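Workholding and Layout, Handout 4
Slotted tables and fixture plates
Instructor: Ekrem Karaca
Lab: Holgate building, ground floor

Read this before the January lab. You will need the worksheet from Handout 3 and your own calipers if you have them.

1. The table

A slotted table is built from aluminum extrusions laid side by side. Each profile has a groove along its length, and the grooves are what you clamp to. A T-nut drops into the groove, turns a quarter, and grips under the lips when the screw is tightened. You can put a nut anywhere along a groove, but you can't put one between grooves. Position in one direction is therefore free and position in the other comes in steps.

The step is the slot pitch. On the practice table in Holgate it is 30 mm. Write this at the top of your layout sheet, as nearly every dimension you choose later depends on it.

An extrusion surface is not a ground surface. Neighboring profiles can differ slightly in height, and a plate that bridges several of them will rest on the high ones. Run a straightedge across the profiles before you place anything. If light shows under it, mark the place with tape and move over.

Keep the grooves clean. Chips and old tape in a groove will stop a nut from seating – it feels tight and then slips under load.

2. The fixture plate

A fixture plate sits on the table and holds the parts in known places. The features on it do different jobs, and students often mix them up in their reports. Use these terms:

Pocket: a recess that locates a part on its sides and supports it from below.
Bracket: an upright feature, often U-shaped, that a part slides into from the open side.
Lip: a low raised edge that stops a part from sliding.
Ramp: a sloped surface that guides a part toward its resting place. 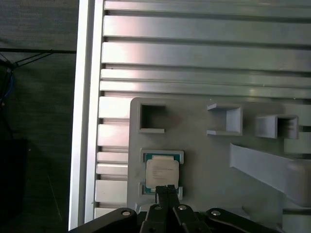
Clearance is the next decision. A pocket that matches the part exactly will not accept it, and one that is too large lets it rotate. For the printed plates in this course, start with 0.4 mm in total across the pocket and adjust after the first trial fit. Put a small chamfer on the top edge of any pocket. It costs no time on a printed plate and makes loading much easier.

When several brackets share a plate, decide early which way their open sides will face. If they all face the same way, parts can be loaded with the same motion each time. Leave enough room in front of each opening for the full length of the part plus your fingers.

Tall features cast shadows on the plate. Turn the bench lamp before you read a scale or check a seat.

3. Lab task

Work in pairs. Part sets are in the drawer marked Trovstead.

Measure the part three times in each direction and record all the readings. Sketch a plate with one pocket and two brackets. Mark the datum corner. Check that your mounting holes fall on the slot pitch. Print, deburr, and do a trial fit before you bolt anything down.

Tighten the mounting screws a little at a time, going corner to corner. Printed plates bend if one corner is pulled down first.

4. Report

Two pages plus the sketch. Give the clearance you started with and the clearance you ended with. Şengül Altıntaş is grading this one and will send back any sketch without a datum.

Reports are due in the box outside room 24.

Revised December 26, 2006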